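Bridside Handheld Gripper Kit, reviewed after a month of daily use

Posted Mar 5, 2024 in Data Collection Gear 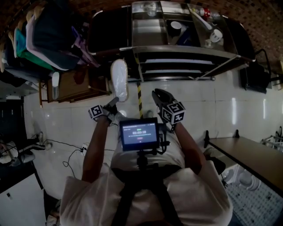

We bought the Bridside kit in January to record household tasks for a small arm project, mostly picking up shoes, clearing cups and moving clothes. Before that we were teleoperating a pair of arms, and it was slow. The kit lets one person do the job with two grippers in their hands and no robot in the room, and the recordings are used for training later. We paid full price, from Ballstead, who were quick to ship.

What you get

Two black hand-held grippers, a white marker cube for each one, a chest harness with a screen mount, the screen itself, a head camera on a band, two chargers and a padded case. The price was $700 with the harness. Without it you save $100, but you then have to find somewhere else to put the screen, and I would not bother.

Setup

The printed guide is 19 pages long and most of it is safety text. The useful part is the calibration section near the back. You hold each cube in view of the head camera, turn it slowly, and wait for the tone. The first time took me most of a morning. Now I can do it while the coffee is brewing. If the tone never comes, check the lighting before anything else. A shiny tile floor under a bright lamp gave us trouble until we moved the lamp.

The cubes clip on with a small tab. One tab on ours was loose from the start. Ballstead sent a replacement and did not ask for the old one back.

The harness

The strap goes down the middle of the chest and holds the screen out in front of you. It fits over a T-shirt fine. Over a heavy sweater it rides up, and the screen ends up too close to your chin. I adjust it once in the morning and leave it alone.

The timer is in large white numbers and easy to read with a quick look down. The smaller text under it is not. I can make it out if I stop and bend my neck, but in the middle of a take I don't try. A setting for larger text would fix this, and I have asked for one.

Using the grippers

They are lighter than I expected. Squeeze the handle and the jaws close, let go and they open. There is no motor, so you feel some of what you are holding through the handle. With shoes this works well. Cups are harder, and a cup lying on its side took me a lot of practice. Hangers on a clothes rack are fine once you learn to come at them from below.

The jaw pads wear. Ours were smooth at the tips after 3 weeks, and thin cloth began to slip. Spare pads are sold in packs, and the swap takes a small screwdriver that is not in the case.

My wrists were sore in the first week. I now stop for a break between sets and have had no trouble since.

Tracking

Good as long as the cubes stay in view. Reach under a table or turn one hand fully over and the track drops. The software marks the gap in the file, so at least you know where it is. The head camera has a very wide view, which helps when your arms are far apart. It also picks up most of the room, so think about what you leave lying around if the files are going to be shared.

Software

The desktop program is called Jeltodness, and it is plain but it works. Files copy over by cable. Wireless transfer is listed as a feature, but it failed on us often enough that we gave up on it. The export to Wróbel format was added in the last update and has been fine so far. Trimming a take is easy. Joining two takes is not possible, and I would like to see that added.

Battery life

The grippers last a full day. The screen does not, and we charge it over lunch.

Good points
Light grippers with a natural feel
Timer is easy to read
Wide camera view
Helpful seller

Bad points
Small text on the screen is too small
Pads wear out fast
Wireless transfer is not reliable
No screwdriver in the case

Would I buy it again? Yes, with the harness, and I would order two packs of pads at the same time. If most of your work is inside drawers or under furniture, try to borrow a kit first – the cubes need to be seen, and in those places they often are not.

Rating: 4 out of 5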